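Chapter 5
Counting Late Trains: What a Punctuality Figure Can and Cannot Tell You

Before you read
Look up the punctuality figure your own local railroad or transit agency gave for last month. Write it down, and next to it write how many of your own trips ran late. Keep the page. You will need it for the exercises in the second half of the chapter.

5.1 A good month in Lirunberg

In April the commuter line between Lirunberg and Herkside had what its managers called a good month. The poster in the station hall said so in large type. Riders who used the line that month may be forgiven for wondering which trains the poster was talking about. The signals at Moser failed twice in the morning peak, and on one of those mornings people stood on the platform until well past nine.

Both sides could be telling the truth. The poster counted trains. The riders counted mornings. A train that runs nearly empty at 2 in the afternoon and arrives on schedule counts exactly as much as a packed one that creeps in late at 8 in the morning. Run enough quiet trains and the bad mornings sink out of sight.

This chapter is about how such figures get made. It will not teach you to distrust every number a railroad gives out, though you may end up there on your own. It asks you to find out what was counted, where it was counted, and who decided.

5.2 What is "late"?

Most people would say a train is late when it comes after the time in the timetable. Hardly any railroad uses that rule. The Lirunberg line allows 5 minutes. A train due at 8:10 that comes in at 8:15 is on time, and so is everybody on it, whatever happens to their bus connection.

A margin of this kind has sensible uses. Clocks differ, doors stick, a passenger with a stroller needs help. But look at what the margin does to the people running the line. Once a train is 6 minutes down, there is nothing left to lose by letting it fall further behind. The dispatcher may well hold it outside Moser so that another train, still inside its 5 minutes, can go first. The figure improves. The riders on the first train sit and look at a fence.

The place of measurement matters too. On this line the time is taken at the last stop only. Timetable planners know this and tend to put spare minutes into the final stretch. The run from Ristgate to Herkside takes 2 minutes longer on paper than the same run in the other direction, where Ristgate is the first stop out. The track is level. You may draw your own conclusion.

5.3 The train that never ran

Now take a harder case. A train is canceled at 7:40. Its riders wait for the next one, which leaves Lirunberg on schedule and reaches Herkside on schedule. How many late trains were there?

Under the rules used on the line until a few years ago, none. The canceled train did not arrive late, having not arrived at all, and it was entered in a separate table. One winter storm took out 28 trains between the first departure and noon, and the punctuality figure for that day was better than for the day before.

The rule was changed after Kamala Krishnan, a daily rider, asked at a public meeting how this could be. Cancellations now count as late. Trains turned back short of their final stop still do not, provided the decision is made before departure. It would be interesting to know how many such decisions are made early these days. The published tables do not say.

5.4 Causes and blame

Each delay is also given a cause, and here the reader should be most careful. A power failure may be put down to the equipment, to the contractor who worked on it, to the weather, or to the operator who sent trains into the section afterward. Money often hangs on the choice. Where a contract makes the track owner pay for track faults, expect long arguments about what a track fault is.

Small delays often get no cause at all. A train that loses a minute at each of several stops has not met with any event that a clerk could write down. On crowded lines these lost minutes can add up to more than the big breakdowns that make the news – and they are much harder to fix, as there is no broken part to replace.

Key terms for this chapter: margin, measuring point, padding, short turn, delay cause.

Warm-up exercise
A line carries 400 riders on one late train and almost none on the next four, all on time. Work out the punctuality figure by train. Then say how you would work it out by rider, and what you would need to know that the railroad may not collect.

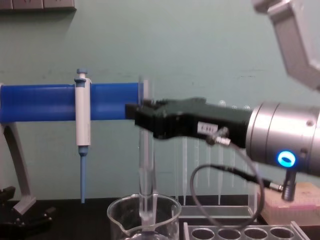

Yi-chun Liao objects that counting by rider has its own trick in it, for a railroad judged that way could let its late-evening trains go to pieces and hardly see the figure move, and the people who clean offices at night would be the ones left standing at Ristgate.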